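Rulico Cabinet and Drawer Latch Set
Reviewed and listed by Zoi Liapis

Child safety latches are a category where the packaging does a lot of promising. "Childproof" is printed on half the boxes we get sent, and we don't repeat the word on this site. A latch slows a toddler down. How long it slows them depends on the cupboard, the adhesive, the kid and whether the last adult through the kitchen bothered to close it.

With that said, the Rulico set is one of 2 adhesive latches we currently stock, and we've kept it through October's range cut when the Endix strap was dropped. The reasons were fairly dull. The Rulico tab is one moulded piece, so there is no separate button cap to come away and end up in a mouth. The Endix had a cap. We didn't like the cap.

What you get
Straps and adhesive pads for cupboards, drawers and most fridge doors
Spare pads
Alcohol wipes
Fitting card (read it, the type is tiny)

Colour: white or grey. The white yellows near a stove. The maker says it doesn't, and the one above my own cooktop would disagree.

Strap length: 278 mm, trimmable at one end only.

About that strength claim
The box says the strap is "tested to 700 newtons". We asked what was tested, and the reply covered the strap pulled on its own in a rig, without the pads and without a cupboard door. That's a fair test of a strap. In a kitchen the pad lets go long before the strap does, particularly on vinyl wrap, raw timber or anything that has been wiped down with oil soap. We asked for a figure on the pads and haven't been given one. If it arrives we'll print it, good or bad.

The "no residue" line deserves the same squint. On gloss paint the pads came off clean with a hairdryer and some patience. On an older matte finish they took the paint with them. Renters should try one inside a door first.

Fitting
Wipe the surface, let it dry, press each pad down hard and then leave the latch undone for 30 hours. The card says "overnight". We think that's optimistic in a cold kitchen. Don't reuse a pad that has been lifted, even if it still feels tacky.

Check the latches whenever you clean the doors. If a corner has lifted, replace the pad. Medicines, dishwasher tablets and button batteries should be stored up high whether there is a latch on the cupboard or not.

How it compares
The Rustad magnetic lock is the better product for anything under the sink, and we'd sooner sell you that for the cleaning cupboard. It screws in, it needs a key and you will lose the key. The Pralent corner lock looks tidy in photos, but it's fussy about alignment and we had two doors where it simply wouldn't catch. Rulico sits in the middle: cheap, a bit ugly, and good enough for pots, plates and the plastic container drawer.
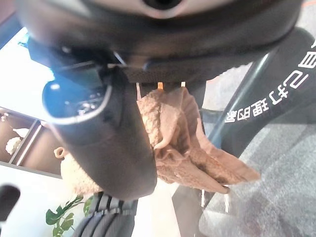 Can I use the Rulico latch on an oven door?
We advise against it. The pads aren't rated for heat, and the maker's fitting card excludes ovens, heaters and clothes dryers. Look for a lock made for ovens and check its temperature rating.

Returns
Unopened sets can come back for a refund. Once the pads are peeled we can't resell them, but if a strap or tab cracks in normal use, send us a photo and stop using that latch straight away. We pass every breakage report on to the supplier and keep our own copy.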